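February 23, 2022. Workshop kitchen, sink end

Coffee first, then the notebook, which is why this starts at the sink and not at the bench. I said in October I'd write up the kitchen corner properly and then I wrote up everything except the kitchen corner. So, today is the sink, the over-the-sink rack, and what we're going to do about drying space before the Cesthorpe people come through and all want tea at once.

Tania Sarkar (you'll be reading this over my shoulder anyway, hi) asked for notes on where the rack ought to live, left bowl or right bowl, and whether it's worth getting another. I've been going back and forth on it like it's a marriage proposal. 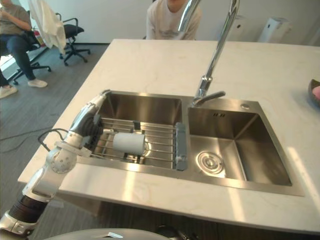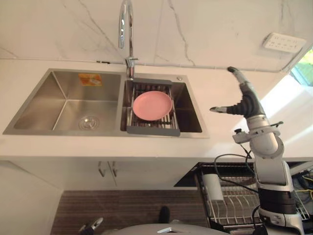
Okay. The case for the left bowl: it's the one nearest to where I stand, so I wash on the right, swing over, put down, done. My hands like it. I'm right-handed but I rinse left-handed, don't ask me when that started. The case for the right bowl: you keep the bigger bowl free, and the bigger bowl is the only one that takes the Flirier pot without me having to tip it on its side and soak my sleeve. I did the whole lunch wash-up with the rack over each bowl in turn this week and the pot settles it for me on pot days. On cup days I still want it on the left. So the answer for Tania is "both," sorry, I know you wanted one.

The rack itself I'm fond of. Rods go across the gap, solid bars at the ends, the water falls straight into the bowl and there's no tray underneath to go slimy. The old countertop one had a tray and I used to find things in that tray I'd rather not put in a notebook. A flat plate is fine on it. It dries slower lying down than it would standing up, obviously, and if it's got a raised rim a puddle sits in it if you put it face up, so face down please! I've been putting plates face up for months out of pure habit and then wiping them with a towel, so what was the point of the rack.

Round things are the trouble. Anything with a round body wants to lie in the groove between two rods, fine, lovely, but give the rack a bump while you're moving it and away it goes. I lost a jar lid that way on Monday and fished it out of the drain with a fork. What I'd like to try is a strip of that grippy drawer liner laid over two rods at one end, just for lids and cups and the round stuff. It washes, it's cheap, we have most of a roll of it left from the tool drawers. If it goes moldy I'll throw it out and pretend I never suggested it.

Drain strainers. Please, everybody, empty them when you finish, into the compost caddy, and don't knock them out against the edge of the sink because that's how the last one got its bend. I've given them a scrub with baking soda and an old toothbrush (the toothbrush lives in the jam jar under the sink, it's labeled, it's not for teeth). They came up well, you can see the rings again. The overflow slots need the same brush and I hadn't thought of cleaning those once until I smelled them. Hot water and a bit of vinegar down the slot, leave it while you make a coffee, flush it through. I'd do that monthly.

Faucet: fine. The lever is a little stiff going from cold to warm. I took it to bits in my head and decided to leave it to somebody with the right size of hex key. I think it's the 2 mm and I think ours is in the Rosau tin, but the Rosau tin is wherever the Rosau tin is.

Now the wiping down, because the counter is so pale it shows every last thing. Tea rings are the worst. I tried the Cassim spray and I tried plain dish soap, same cloth, same ring (I made the rings specially, with yesterday's tea, which felt very scientific). Could not tell the difference. The soap leaves less of a smell. So I'm saying soap for the counter, and we finish up the spray on the fridge door and don't buy any more of it. The wall behind is easy, one wipe with a damp cloth, and the gray veins hide a splash or two if you're in a hurry. Keep a dry cloth for anywhere near the outlets, and don't go at that wall with a dripping sponge. I mean it, I've seen how some of you wash a whiteboard.

How much can we dry at once? Tania wanted a number. I used the mugs from the top shelf, upside down, not touching, and I got 12 on the rack before I felt nervous about the ones at the ends. That's with no plates. With plates down flat it's much worse, plates are greedy, I'd guess you'd want to do a plate round and then a mug round and have someone on the towel. For the Cesthorpe visit there'll be 6 of them plus us, so mugs in one go is no problem at all and I'm going to stop fretting about buying a second rack. If we ever do lunch for that many, different story.

Things to pick up when somebody is out anyway: dish brush (the bristles on ours have all gone sideways), 2 cotton towels, the thin kind that actually take up water. The fluffy ones we got just push it around the plate.

Still to do, me: cut the drawer liner and try it. Find the Rosau tin. Wash the cloths, they've been sitting in the bucket since I don't want to say when. Move the mug hooks down a notch so Tania can stop using the step stool.

Later, same day. Liner's cut and on. Slightly too long, it droops over the end bar and drips on the counter, so I'll trim it tomorrow when I've got the good scissors back. Cups stay put on it though, even when I jiggle the rack. Tin not found. Hooks not moved, the drill was charging.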